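Rorkholm Catalog Client: Set-up Guide for Branch Libraries
Revised November 2021

## 3. Setting up a staff workstation

This section covers one workstation at a circulation or back-room desk. Complete section 2 (network and accounts) first. You will need the branch code, the workstation name, and a staff login with the Supervisor role.

### 3.1 Before you start

- Close any older version of the client. Two versions cannot run at once on the same account.
- Check that the clock on the computer is correct. Due dates are taken from the workstation.
- Have a barcode scanner plugged in directly, not through a keyboard or monitor port.

**Caution:** Do not install over a client that has unsent offline loans. Open **File > Offline Queue** and send them first. Loans left in the queue are deleted during installation.

### 3.2 Install the client

1. Sign in to the computer as a local administrator.
2. Open the Rorkholm folder on the shared drive and run **Setup**.
3. When asked for the installation type, choose **Staff**. The **Public** type has no checkout screen.
4. Enter the branch code. For Kesadville the code is 1358, typed without a comma.
5. Enter the workstation name exactly as it appears on your branch list. The name is case-sensitive.
6. Leave the installation folder as it is and select **Install**.
7. Restart the computer when the installer closes.

**Note:** If the installer stops at "Checking branch code," the computer cannot reach the server. Go back to section 2 and repeat the connection test.

### 3.3 Pointer and keyboard settings

The checkout screen can be run entirely from the keyboard, but most staff use a mouse for holds and patron notes. These settings belong to the workstation and apply to everyone who signs in there.

1. Go to **Tools > Workstation > Input**.
2. Set **Double-click opens** to **Item record**. The factory setting opens the patron record, which slows down check-in.
3. Turn off **Scroll wheel changes values**. With it on, turning the wheel over a date field changes the due date without a warning.
4. Set **Pointer size** to Medium, or to Large on a screen used while standing.
5. Select **Apply**, then close the window. 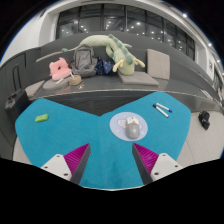
The client reads the button order from the operating system. If someone at the desk works left-handed, swap the buttons in the computer's own settings and restart the client. Swapping them in both places puts them back the way they were.

Keyboard shortcuts are listed in Appendix B. F2 (check out) and F3 (check in) cannot be reassigned.

### 3.4 Barcode scanner

1. Open **Tools > Workstation > Scanner**.
2. Select the model from the list. If it is missing, choose **Generic, Enter after scan**.
3. Click in the **Test** box and scan any item label. The number should appear on one line, with the cursor on the line below.
4. Scan a patron card. Older Besnard cards begin with a letter, which must show as a capital.
5. Select **Save**.

If the number appears twice, turn off **Repeat on hold** in the scanner's own booklet of setting codes.

### 3.5 Receipt printer

1. Load the roll with the paper feeding from underneath.
2. In **Tools > Workstation > Printing**, choose the printer and set the receipt length to **Short**.
3. Set **Hold slips** to print automatically. Branches on the Sirkeck delivery route must also check **Show route on slip**.
4. Print a test receipt. The last line should read END OF RECEIPT.

**Caution:** The cutter blade is exposed when the cover is up. Switch the printer off before clearing a jam.

### 3.6 Automatic sign-out

The client signs staff out after 20 minutes without activity. Supervisors can shorten this under **Tools > Security** but cannot turn it off. Anything typed in an unsaved patron note is lost at sign-out.

Send the completed workstation sheet to Séverine Delaunay, Branch Systems. New workstations appear in the daily report after 2 working days.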